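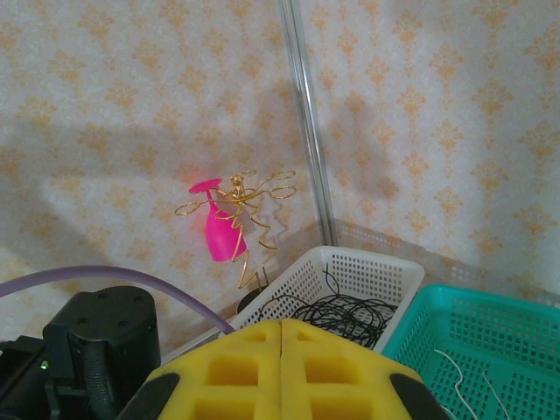 Slide 1. Glass holder and cable baskets, Stenden site.

Good morning, and thank you to the Stamolton facilities office for the invitation. My name is Palesa Kekana, and I am responsible for storage and supplies at Stenden. The subject this morning is loose cable: where it collects, how it should be sorted, and what staff may reasonably be asked to do about it.

(Pause. Confirm that the handout has reached the back rows.)

In April the department reviewed its shared cupboards and meeting rooms. The review listed 315 separate cables, of which 168 could not be matched to any equipment still in use. These figures cover the main building only. The Xaba annex will be reviewed at a later date.

The method adopted is sorting by color. Black cable goes in a white basket, white cord in a teal-green basket, and red cable in a lavender one. Staff had first asked for sorting by connector type. That remains the better method for a technical store, but it was found to be slow in rooms used by many teams, where people have little time and few of them know the connectors by name. Color can be judged from the doorway.

Perforated baskets were preferred to closed boxes. The contents show through the sides, and a basket can be lifted to the table without a lid to mislay.

(Next slide. Allow time for questions from the floor.)

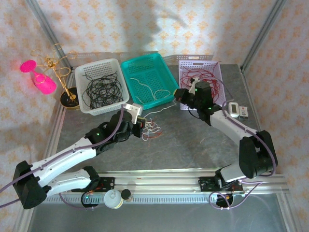 Should cables be coiled before they go into the basket?
Coiling is recommended for anything longer than 2 meters, with a single tie at the middle. Shorter lengths may be put in as they are and dealt with at the monthly check.

The monthly check should take up to 20 minutes per room. The person on duty empties one basket at a time, separates the lengths, and returns only what belongs there. Damaged cable is set aside for disposal – it is not to be taped and put back. Labels are supplied under the Dosix stationery order and should be fixed near the plug, where they are less likely to be pulled off.

Mixed bundles call for some patience. Find a free end, follow it back through the bundle, and loosen the loops around it before drawing it out. Pulling hard on one strand tightens the others. Thin insulated wire should be handled with particular care, and nothing should be sorted while it is still plugged in.

(Move to the last slide. Keep to the printed text on labels.)

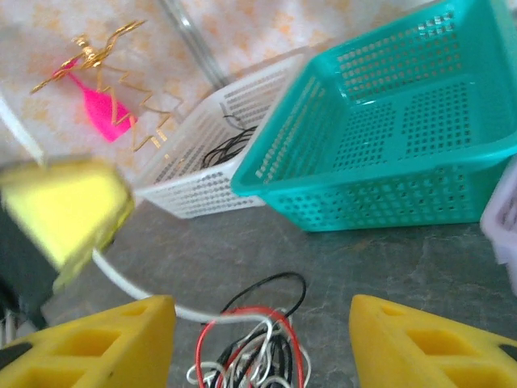
Xaba staff have replied that color alone will not serve them, as nearly all of their cable is black, and they have asked for a second white basket marked for power leads. The request is reasonable and has been approved for the annex.

Written comments on the draft procedure may be sent to the supplies desk at Stenden until 31 Jul 2024. Printed copies are on the table by the door.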